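The open day at Ballgate had a program, a parking attendant and a coffee cart, and for the first 19 minutes it had no robot. When one finally came up on the big screen, it was a simulated arm in a simulated kitchen, and its job was to put bowls in a bin.
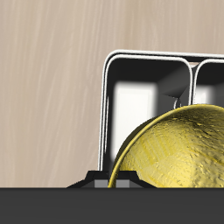

**Xiuying Xie**

I had been promised a look at the future of housework. The invitation, from a young company called Notenora, used the word "kitchen" five times. The demonstration room was a former print shop with 75 folding chairs, most of them taken, and the kitchen was a rendering.

Jannik Tiedemann, who runs the company's software side, was open about this. Everything on the screen was computed, he told us, down to the grain in the tabletop. The company trains its arm in simulation first and moves to hardware later. How much later was the first question from the floor, and he answered it with "April, if the hardware cooperates."

The work itself is easy to explain. There are bowls on a table and a gray bin with two compartments. The arm has to pinch a bowl by its rim, lift it, carry it over and let go. A child can do this. So can a tired adult with a phone in the other hand.

The yellow bowl came first, its rim held between the two gray pads of the gripper with the bin beneath. From the gripper's own view you see very little – a stretch of wood, the bin, a big yellow curve – and I will admit it was more absorbing than I wanted it to be. People leaned forward. 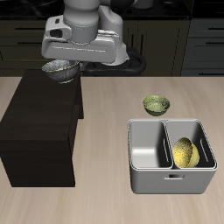
Then I started to wonder what we were being asked to admire. The bin doesn't move. The bowls are hard and the lighting never changes. Nothing in this kitchen is greasy. I asked Lihua Lu, who designs the test scenes, how the arm would do with a bowl half full of cold oatmeal. She laughed and wrote it down, and I believe she meant to look into it.

She was also the only person all morning to give me a number I could use. The team has built 190 versions of the table, she said, with the bowls and bin shuffled between them. Is that a lot? My own kitchen gets through that many by the end of a school year.

Tiedemann's argument is that the mess comes later, once the basics are solid. Maybe so. I heard the same thing at Londen 2 years ago about a machine that folded towels, and I am still folding mine. 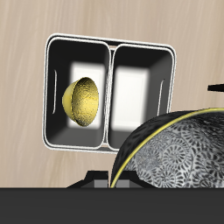

What bothered me more was the talk of tableware. One slide claimed the system "understands" it. The bowls do differ in color and finish, and one has a pretty swirling pattern inside. But a bowl lying on its side in a bin has been moved. I wouldn't say it has been put away, and anyone who has shared a sink with a roommate knows the difference.

Meifang Fang, a caterer who had driven over with her business partner, was blunter. She wanted to know what it would cost and who would fix it. The answer to both was that it was early. She picked up a brochure anyway and asked me where the coffee cart had gone.

Notenora plans a second open day once the physical arm is running. I have asked for a seat, and I have offered to bring the oatmeal.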